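Slipped grasp (Sornow bench arm) 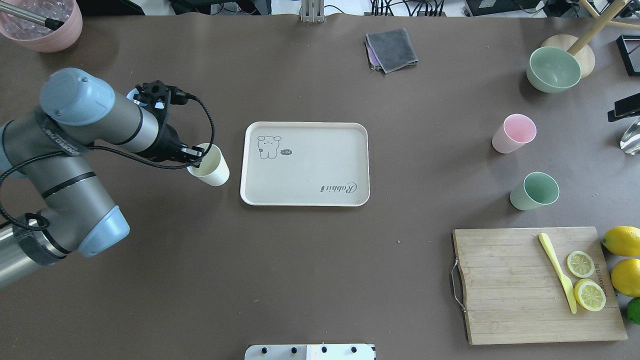

The arm with a cream-white cup in its gripper, beside the cream tray.

A slipped grasp, which most of us on the Sornow bench just call a "roll", is a fault where a gripper loses its hold on a rounded object partway through a lift. I've been looking after this entry since June, so you'll have to put up with my way of telling it!

Cause

Cups are the usual culprits. A cup standing upright is pretty forgiving, but one lying on its side gives the fingers a curved wall to close on, and if they close a bit off centre it squirts out sideways. Bowls do it too, though less often (they tend to tip instead, and whatever's in them goes everywhere).

The worst version is the silent one. The control software, Plutar, used to decide it had hold of something by checking how far the fingers had closed. It never checked again after that, so the arm would carry on to the tray holding nothing, open up very politely over it and log a success. Chukwuemeka Omoregie went back through 2357 logged lifts and found 82 of these phantom ones, and I'd signed off a fair few of them myself.

The run 1000 incident

Everybody remembers run 1000. A cup rolled out of the grip and came to rest against the tray, and the arm, quite sure it still had the cup, came down for its release and pushed the whole lot towards the edge of the table. Hauwa Oyewole hit the stop button. No one was hurt, but she'd been leaning in to straighten a cloth a moment earlier – far too close for my liking. Her report is why the safety section below exists at all.

Fixes

Bello Ezeani wrote the patch, called Osagie, which reads finger position all the way through the move and halts the arm if it changes by more than 2 millimetres. It catches nearly every roll. It also trips on soft things like cloth, so we turn it off for those, and Loukia Athanasiadis still thinks we shouldn't.

Safety

Hands stay off the table while the arm is powered, even when it looks parked. If something rolls, press stop first and pick it up second. Cables get checked for snags before each session, at the wrist especially.

See also: Skurilden gripper pads; Phantom success; Emergency stop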